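Imow kitchen sim: mobile robot reports "done" with the item never placed

Hi all, I'm the one who opened this, so let me put everything I know in one spot (sorry, it's long!). We run the Zasach planner against the Imow kitchen, and since the December build the robot keeps ending tasks early and marking them as a success. No crash, no red text, nothing. It drives to the counter, stands there, says "done" and the log closes.

I first saw it on run 177. The target was the green pear-shaped object, the goal was the long counter, and the planner called it placed. I pulled the object's position and it was at floor level next to the end of the cabinet. From a low enough camera its top lines up with the countertop, and I have a hunch our check only looks at that view and never asks for depth. Can somebody who knows the checker tell me if I'm way off?

Things I tried:

- Restarted the sim and the planner. Same.
- Rolled the grasp model back 2 versions. Same, which surprised me!
- Turned off the early-stop timer. Now it runs to step 1,759 before it quits (it used to stop at 1,179) but it still says success.
- Swapped the target for the toaster. That one fails properly, with a real error, so the reporting isn't totally broken.

Yufang Kong over in Tilville reran it on the Xie machine and got the same false success, so I don't think it's my graphics driver. She's going to add a height-and-contact check tonight and I'll rerun the batch in the morning. Please don't use any success numbers from this build until then.

Stills from the kitchen are attached.
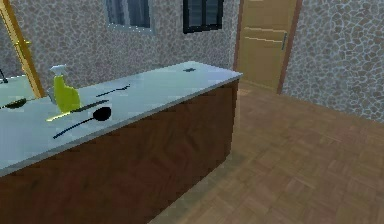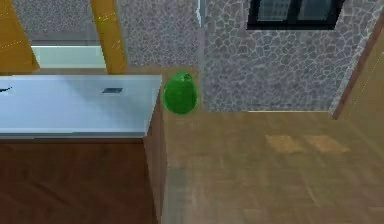
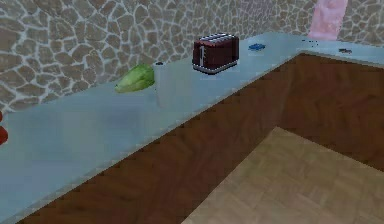 Imow kitchen, simulator renders. Target object is in the second one, toaster in the third.

Contact support | © Zasach | Back to top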